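Ullinbridge Poker Series back in June, bigger field expected

ULLINBRIDGE, Wednesday, March 22, 2023 – The Sindurari Poker Series returns to Ullinbridge this June with 6 events and a $1000 Main Event. Satellites on Pondora from next week.

Last year's Main drew 102 entries. Emiko Maruyama won it after a long heads-up with Elikem Addo. Both have confirmed there back. 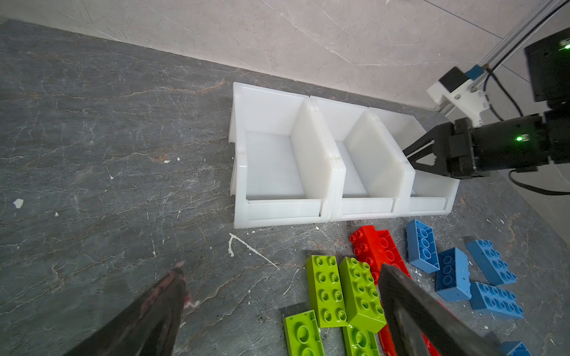 White three-bin storage unit on a dark grey marble tabletop.

"Players asked for deeper stacks and longer levels, so that's what they're getting," said tournament director Carmela Montoya. "Re-entry closes at the second break. No exceptions – please don't ask."

New this year: a pot-limit Omaha event, plus a ladies event hosted by Mehwish Yousafzai. Full schedule and structure sheets to follow. Colour-up times may change on the day.

Media enquries: Hường Lâm, Sindurari Poker Series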